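Flernberg Ribbed Vase, Black

2 min read

The Flernberg is a straight-sided cylinder vase from Cattaneo with fine ribbing over the outside. It comes in black only. The ribs hide fingerprints and give you something to grip when you carry it full.

The opening takes a supermarket bunch of tulips without crowding. Fill it halfway, trim the stems at a slant and change the water every 2 days. Tulips keep growing after they are cut, so expect a few to lean out over the rim.

Hand wash with a bottle brush. Do not use it outdoors in frost. Price is $43, or $51 with the matching Ilitz tray. Ships from our Fallcombe store.
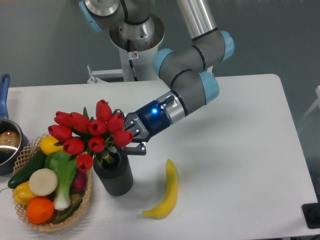

Ada De Luca: Mine has been on the hall table since June. Does the tray come separately? I only need that.

Reply: Yes, the tray is $8 by itself. Add it from the Ilitz page.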